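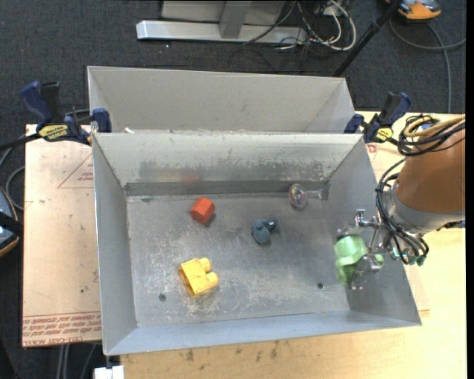
Fällt durch den Greifarm Arbeit weg?

Das Einlegen der Kleinteile von Hand fällt weg, die Stelle am Sortierplatz bleibt und bekommt andere Aufgaben.

Datenblatt: Yazdani, Umstellung des Sortierplatzes
Stand: November
Standort: Vukau
Betreiber: Banivow

Inhalt

Der Datensatz gehört zur Umstellung eines Arbeitsplatzes in der Rücksendeabteilung von Banivow. Dort wurden gemischte Kleinteile bisher im Stehen von Hand aus einer Wanne genommen und in die nächste gelegt. Inzwischen übernimmt der Arm einen Teil der Griffe. Yazdani enthält die Aufnahmen einer fest montierten Kamera, die Greifprotokolle und die Schichtnotizen der Beschäftigten.

Aufbau

Zwei graue Metallwannen mit schrägen Wänden stehen direkt hintereinander und sind mit blauen Klemmzwingen am Holztisch befestigt. Der Arm kommt von rechts und trägt eine mehrfingrige Metallhand. Gegriffen wird ohne feste Ablageposition. Zu den Teilen gehören ein rotoranger Holzwürfel, ein gelber Spielbaustein mit zwei Noppen und ein hellgrünes, rundliches Teil.

Die Wannen dürfen während einer Serie nicht verschoben werden. Wer eine Zwinge löst, trägt das in die Schichtnotiz ein und lässt die Kalibrierung neu laufen.

Umfang

Ausgewertet wurden 37 Schichten. Eine Serie dauert 30 Minuten, danach wird die Wanne neu gefüllt. Abgebrochene Serien sind enthalten und in der Spalte "abbruch" gekennzeichnet.

Dateien

serien.csv: eine Zeile pro Serie, mit Beginn, Ende und Abbruchgrund
griffe.csv: eine Zeile pro Greifversuch, mit Ergebnis und Griffdauer
notizen.txt: Schichtnotizen, von den Beschäftigten freigegeben
bilder: Einzelbilder, nach Serie sortiert

Was sich an der Arbeit geändert hat

Am Platz arbeiten acht Beschäftigte im Wechsel. Vorher bestand die Schicht fast nur aus Greifen und Ablegen. Jetzt füllen sie die Wanne nach, geben Serien frei, holen verklemmte Teile heraus und entscheiden bei Stücken, die der Arm wiederholt fallen lässt. Die Anlernzeit beträgt zwei Schichten.

In den Notizen steht häufiger etwas über müde Augen als über müde Schultern. Mehrere Einträge beschreiben das Warten auf den nächsten Abbruch als unangenehm, vor allem in der Spätschicht nach 20 Uhr. Der Wechsel zum Packtisch wurde deshalb fest eingeplant. Der Lohn ist gleich geblieben. Ob die neuen Aufgaben höher eingruppiert werden, ist noch offen.

Bekannte Einschränkungen

Kleine durchsichtige Teile sind in den Bildern schwer zu erkennen und in griffe.csv teilweise falsch zugeordnet. Kratzer und Staub am Wannenboden führen gelegentlich zu Fehlerkennungen. Die Handgriffe vor der Umstellung wurden nicht einzeln erfasst, ein direkter Vergleich der Stückzahlen ist daher nicht möglich.

Zulässige Nutzung

Die Daten dürfen zur Verbesserung des Greifens und zur Planung der Schichten verwendet werden. Eine Auswertung nach einzelnen Personen ist ausgeschlossen. Schichtkennungen werden vor der Weitergabe ersetzt, das Skript dafür liegt im Ordner "undero". Undero läuft nur mit vollständiger serien.csv und bricht sonst ohne Ausgabe ab.

Fehler in den Tabellen bitte mit Seriennummer und Dateiname an die Schichtleitung in Vukau melden.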